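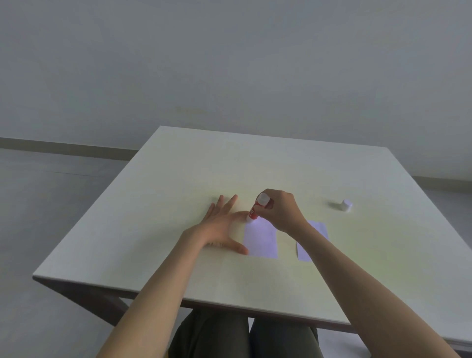
When does the Cornholm night bus start? 17 October 2022, first one out at 11.50pm from Batista Square.

PRESS RELEASE - for immediate use

Namness Buses is bringing back the 72 after four years off the road. Cornholm to Marnavach, via the hospital and the college. Six nights a week, hourly, last one back at 3.50am. Single fare £2, under-16s half price.

"Shift workers have been asking for this since the day it stopped," said Suryani Wattimena, operations manager. "We had 228 letters. Glad to finaly say yes."

Stops at Mill Lane and the old baths are not in use untill the kerb works finish in May. Use Station Road instead.

Timetables at the Batista Square kiosk and on board. Day routes unchanged.

Press contact: Seraina Camenzind, Namness Buses, Cornholm depot, ext 229. Interviews by phone only this week pls.

ENDS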